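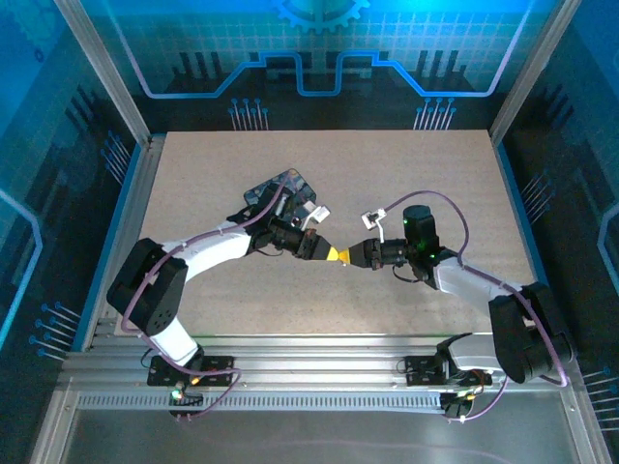

Brukine Public Library
23 September 2025
The Brukine Public Library will begin its fall schedule next week. The main branch will stay open until 8 p.m. on weeknights. Hours at the Osagie Street branch do not change.

Brukine Public Library
The reading room on the second floor has reopened after the August floor repairs. Local newspapers and the Nidon County land records are back on their usual shelves.

Brukine Public Library
Summer reading results: 1300 residents signed up and 161 finished the full list. Certificates may be picked up at the front desk. Please bring your library card.

Brukine Public Library
Cardholders may now keep new fiction for 3 weeks. The limit on holds remains 5 per card. Items on loan from the Bramo library must still be returned to the desk and may not be left in the outdoor book drop.

Brukine Public Library
Questions about cards or overdue items can be answered by phone during open hours.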